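Robótica de manipulación. Apuntes tema 4: enseñar por demostración
2025-10-07
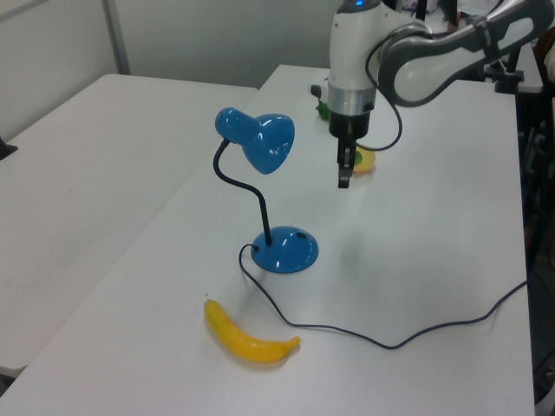

Fig. 1. Brazo con pinza de dos dedos sobre la mesa, lámpara azul y plátano.

Dos formas de enseñar la tarea, repaso rápido:

a) Guiado a mano (kinestésico). Se coge el brazo por la muñeca y se lleva. Compensación de gravedad activada, si no pesa muchísimo. Problema: la mano y el cuerpo tapan la cámara. Los datos de imagen salen peor.

b) Teleoperación. Mando o brazo maestro, operador fuera de la mesa. Imagen limpia, pero se pierde tacto y la gente va mas lenta al principio.

En prácticas usamos la b, con el software de Imix. El guiado a mano solo para fijar posturas iniciales.

Qué se graba: ángulos articulares, apertura de pinza, vídeo de la cámara fija. Todo con la misma marca de tiempo!! Si no cuadran, el episodio se tira.

Ojo en la fig. 1 con el cable de la lámpara: cruza la mesa y pasa por detrás del plátano. Acercarse desde arriba, dedos hacia abajo, sin barrer de lado. También hay oclusión: los dedos tapan parte del objeto amarillo pequeño. Con una sola vista la política no tiene de dónde sacar la posición completa (ver segunda cámara, tema 5).

Errores típicos al demostrar:
- pararse a pensar a mitad de trayectoria. El modelo aprende la pausa
- empezar siempre en la misma postura
- corregir con tirones
- cerrar la pinza antes de terminar de bajar

El conjunto Roltow (el de marzo) tiene 294 episodios, mirad unos cuantos antes de grabar los vuestros.

Entrega: grupos de 3, 4 demostraciones válidas por persona, mas media página comentando fallos. Subir a la carpeta Gashaw, un episodio por archvo.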